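Print this page | E-mail this to a friend

Filed under: Workshop Basics > Benches and Surfaces

Oiling a Butcher-Block Bench Top

A strip-built top takes oil unevenly. Light strips darken quickly and dense ones lag, so work in thin coats.

1. Clear the bench. Move bins, bottles and tubs to the floor. Leave anything fixed to the edges in place and mask around its base plates.

2. Scrape off glue and tape residue. Sand with the grain, 120 grit first, then 180. Vacuum and wipe with a dry cloth. 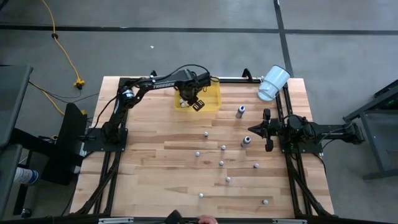

Bench top in tan, honey and reddish-brown strips, with the yellow bin at the rear.

3. Wipe on Nilline bench oil with a lint-free rag. Some 40 ml per coat is plenty for a small top. Wait 20 minutes, then buff off whatever has not soaked in.

4. Leave overnight at 68 degrees F or warmer. Repeat twice. Knock back raised grain with 400 grit between coats - light pressure only.

5. Lay used rags flat outdoors until stiff. Oily rags can self-heat when bunched up.

Keep cables lifted clear of the surface until the last coat has cured. Loose bins can go back after three days.

Comments (3)

Tineke De Haan: Does this work over old varnish?

Britel: No. Strip the varnish first, the oil will not get through it.

Chisholm: Used two coats on mine in September, the red strips still looked dry. Third coat fixed it.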